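**Gripper keeps dropping lids and I've stopped trusting the force reading**

posted by *squaredhandle*, Monday, July 24, 2023

Our Kuvex two-finger gripper has developed an opinion about lids. It closes, reports a firm hold, lifts, and then the lid goes for a walk. The log has 36 drops in it, all with a cheerful "grasp OK" beside them. New pads made no difference. We work on a white table with translucent yellow containers, if that matters.

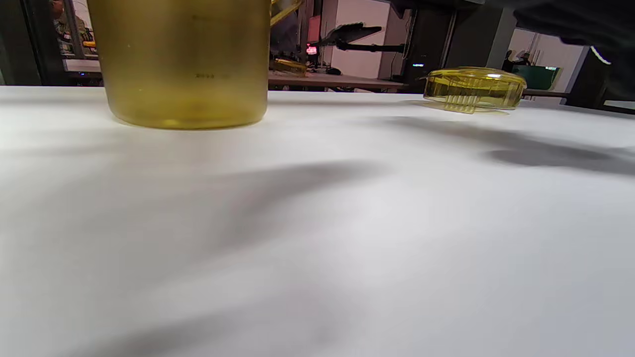 ### Replies

**pledine_survivor**

Rezero the force sensor with the fingers open and nothing in them. Ours had drifted so far it was reporting a firm grip on air. If the zero won't hold for a whole shift, check the cable where it bends at the wrist.

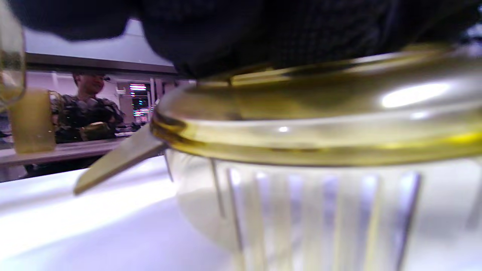
Also, stop the arm before you put a hand in to rescue anything. Pausing the program isn't the same as stopping it. I have a thumbnail that can explain the difference -- it took until September to grow back.

**nilach_nights**

buy a Fankhauser. never had this
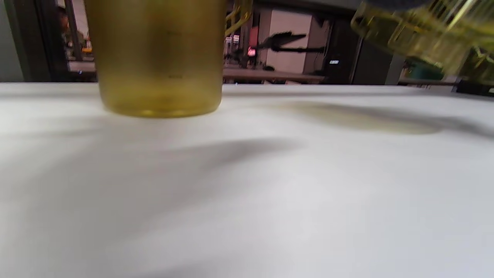 **torque_and_regret**

Ignore the shopping advice. Before you blame the force sensor, look at what the vision is aiming at. A see-through yellow cup on a white top is a nasty target, and the soft gray shadow lying across the table may well have a better edge than the cup does. Ours aimed at shadows for 3 weeks and we replaced pads the entire time, like fools.

Turn off the overhead nearest the table and rerun the same picks. If the drops change, it's the vision.
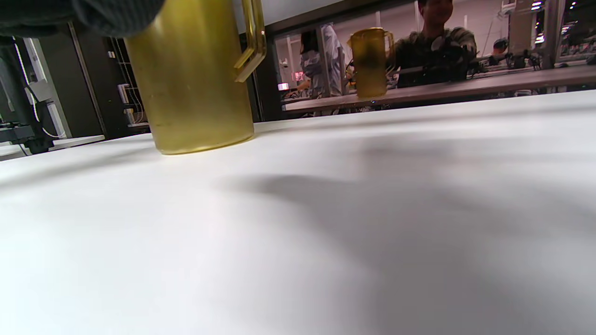 And set a drop check after the lift, so a false "OK" halts the arm. Ours was off by default, on page nowhere of the manual.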